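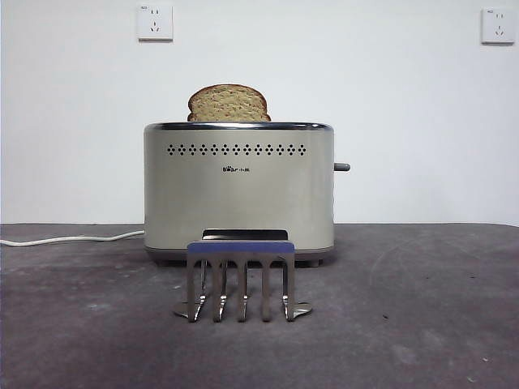
Category: Student Projects / Household Products

Does the rack earn its place? A short report on toaster accessories
Savvas Athanasiadis and Nektarios Sarantis

Our question came from the shared kitchen at Moschos, where the toaster gets used every morning and the metal rack that sits beside it hardly ever does. Sellers like to list a rack as a bonus. We doubted it was one, and we wanted to see whether people who own one would say otherwise.

We gave a one-page questionnaire to 124 residents and got 28 back from people who had a toaster with a separate rack. That is a weak return and we don't want to build much on it. Of the 28, 20 said they had used the rack fewer than five times. Two used it weekly, both for rolls. The rest left the question blank, which could mean anything.

The toaster we worked with is a Bear, pale, with a chrome rim, a lever at one end and three round buttons below one another on a panel. Sliced bread goes in the top and there is very little to get wrong.
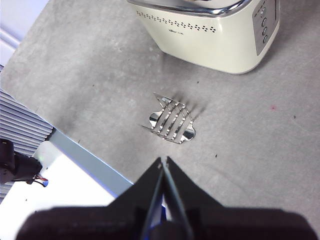
The rack is another matter. It has parallel bars for the food to lie across and wire parts at the side, and when we handed it to other students without the toaster, several had no idea which way up it went. One thought it belonged in an oven. We had planned to time how long each person took to work it out, but Nektarios kept giving hints, so those times are not reported.

Storage was the complaint we heard most. The rack is an awkward shape for a drawer and ends up lying on the counter, taking up space and collecting crumbs. Our project supervisor suggested a folding version. We are not convinced. A folding rack that stays in a drawer is still a rack that stays in a drawer, and it has hinges to clean.

We did not test how evenly rolls warm on it, and someone should before repeating our opinion as a finding. The questionnaire should also ask what people do with the rack when they move out.

Last updated: 16th January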